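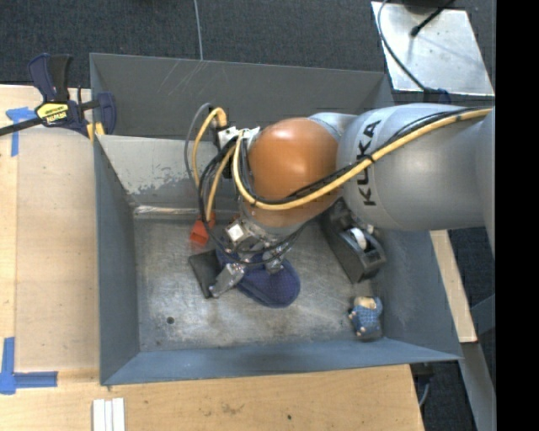 Gray metal bin on the wooden tabletop, navy fabric item inside, KUKA arm reaching in.

PRULLHAM HALL: PRE-SHOW SAFETY CHECK
Act: Vemska (pop, four-piece plus backing tracks)
Inspected by: Borghild Kvam
Date: June 7, 2018
Audience limit, standing: 781

1. Front barrier
Result: Pass, with a comment.
The feet are pinned. The tour rider says this barrier is "fan proof." I don't know what that means and neither did the person who handed it to me. Keep the gap to the stage clear of cases.

2. Main speaker hang
Result: Pass.
Load on the paperwork is 400 kg a side. I asked for the scale reading as well and got 46 kg more on stage left. Still inside the rating for the point, but the sheet is wrong and has been wrong since April. Fix the sheet.

3. Safety wires on moving lights
Result: FAIL.
Two fixtures on the rear truss had the wire looped back on itself and clipped to nothing. Crew said they were "checked at the last venue." Recheck after they are clipped properly.
Recheck: Pass, 46 minutes before doors.

4. Sound level
Result: Open.
Holmgren, who supply the desk, say their limiter makes a meter unnecessary. I would like to see the meter anyway. Soundcheck was one slow song with no drums, so the reading from it tells me very little. Measure again during the second number.

5. Confetti cannons
Result: Not approved.
No data sheet for the paper. "It's the same stuff everyone uses" is not a data sheet. The finale can go ahead without them.

6. Singer's riser
Result: Pass, with a comment.
Rorka built it and it is solid enough. The front edge has white tape on three sides only. Tape the fourth. She walks backward during the chorus.

7. Exits and balcony
Result: Pass.
Balcony held to 153 seats. The promoter asked for "a few more" for guests of the label. No. Merch table moved off the side exit, for the second time.

8. Cables across walkways
Result: Pass at time of check.
Look again after the support act strikes its gear.

Items 4 and 5 stay open. Signed copy to the stage manager before doors.
B. Kvam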